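Trirnska: air defense at the battery level

Trirnska is a solitaire board game from Flandonwood about running a surface-to-air missile battery during a border crisis. The box holds a 60-page rulebook, two mounted maps, a set of radar cards and 429 counters. I have played the short scenario six times and the campaign once.

The main idea is that interceptors cost far more than most of what they shoot down. You start the campaign with 500 supply points, and a reload can eat a fifth of them. Shoot at everything and the launchers are bare by the time the ballistic missiles come in. Hold back and the drones take out your radar. The choice is hard on almost every turn, and it stays hard once you know the event deck.

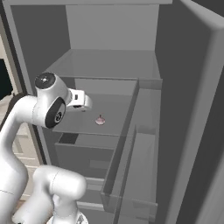
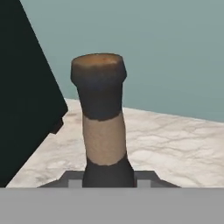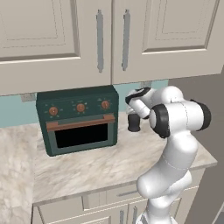 Setup is the weak part. The two maps join along the short side, and the supply tracks go on a separate sheet. I started on a desk and ran out of room. A marble countertop like the one with the dark green toaster oven is flat enough for the maps, but the oven takes up space the supply sheet needs. Allow for the counter trays too, and for standing up a lot.

The rulebook is clear on movement and detection. Jamming is spread over three sections that don't quite agree. I used the version in the long example, and it played fine. The counters punch cleanly, though the friendly and unknown aircraft are close in color and hard to tell apart under a lamp.

Compared with Oltuvley, the publisher's earlier naval game, this one is shorter and less forgiving. The short scenario takes an evening. I'd buy it again for that alone, and I'd skip the optional weather rules.

Related reviews
Oltuvley, second printing
Ferraro counter trays
Convoy games with 200 counters or fewer
Solitaire wargames for small tables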